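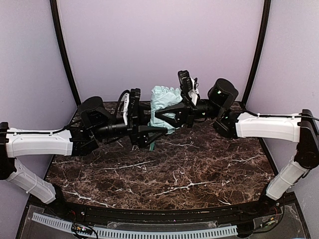 *Pale aqua over brown marble pattern, Trorska fabric fair, Tuesday.*

I went to Trorska in April to find curtain fabric for seven windows and came home with a tote bag. The fair's website promises "100 makers under one roof." I walked both halls before lunch and I'd like to know which roof they meant, because a good part of the second hall was coffee and phone cases.

Benedetti had the biggest booth and the vaguest answers. Their blackout lining is said to block "up to" 100 percent of daylight, a phrase that also covers a bedsheet. I asked for the test report and got a brochure. The quote for my windows came to $2,840, lining extra.

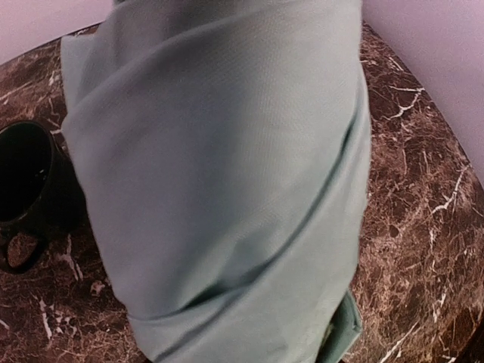

Color is where I trust these sellers least. Vevow prints 2 names for what I'd swear is the same gray, and charges more for the one that sounds like a lake. Indoor light doesn't help you decide. Look at the gray-green cloth in the photo, dark slate on one side and a lighter, greener gray on the other, and tell me which of those you'd be ordering. Junpei Takagi at the Vevow counter did agree to mail me a full yard to hang at home, for a fee.

Parking was $18. The samples haven't come yet.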